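Feyisa Arm Build Guide
Section 6: Placing the arm and checking the work area in the simulator

Revised Saturday, October 17, 2020, by Mekdes Dinsa

Do this section after the controller has been flashed (Section 5) and before you bolt anything to your real bench. You will set up the shop model in Zurnton, stand the arm on the table, and bring the gripper over the test block. The same joint values get loaded into the real controller in Section 7, so write them down as you go.

What you need

Zurnton installed, with the Tirkero shop room loaded
The Fludik driver running in its own window
Your joint log from Section 5
A tape measure

6.1 Set up the table

1. Open the Tirkero room and select the table. Leave the rest of the shop furniture where it is.
2. Type in the size of your own tabletop. Ours is 1,610 mm long. Measure at the top surface and leave out any overhang from a vise or clamp.
3. Set the table friction to the default. Do not change it later in this section.
4. Save the room under a new name.

Note: If you overwrite the original room file, the next person in the shop gets your table size. Asnakech Wolde keeps a clean copy on the shared drive.

6.2 Place the base

5. Drag the green base onto the tabletop. Keep the full footprint on the wood.
6. Lock the base. The lock icon closes.
7. Place the plate on the tabletop and stand the block on it. Leave at least 170 mm between the plate and the base.
8. Run Check Overlap. Fix anything it lists before you move on.

Caution: An unlocked base slides when the arm swings out. In the simulator you lose a few minutes. On the bench you can lose a gripper.

6.3 Bring the gripper over the block

9. Set the speed limit to 111 in the Fludik window. This is a driver value and has no unit.
10. Raise the elbow first, then reach out with the forearm. Going in the other order can drive the wrist into the tabletop.
11. Point the fingers down and stop above the tabletop.
12. Turn the view and look from a second side. A position that looks centered from one side may be well off from another.

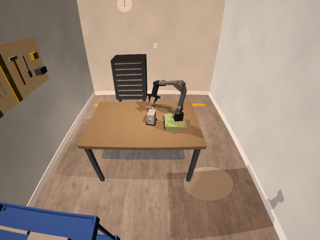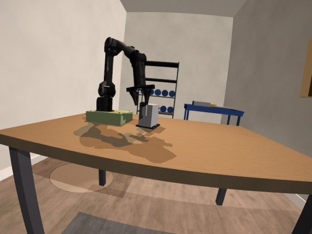
Figures 6-1 and 6-2. Arm on its green base, gripper pointing down, seen in two views of the shop room.

13. Jog in small steps until the gripper is centered over the block in both views.
14. Write down all the joint values, then press Hold.

Note: Shadows on the tabletop are no help in judging height. Read the height from the Tool panel.

6.4 Run the hold test

15. Leave the arm in Hold for 1,000 simulation steps.
16. Compare the joint values with the ones you wrote down. They should match to the last digit shown.
17. If one joint has drifted, open its gain page and reload the stock values, then repeat from step 14.
18. If every joint has drifted, the driver has lost its connection – close Fludik, restart it, and go back to step 9.

Caution: Do not load joint values into the real controller after a failed hold test, even if the drift is small.

When the test passes, save the pose as "above_block" and close the driver before Zurnton. Builds made before January use an older pose format and need the converter in Appendix B. Go on to Section 7, Bolting down the base.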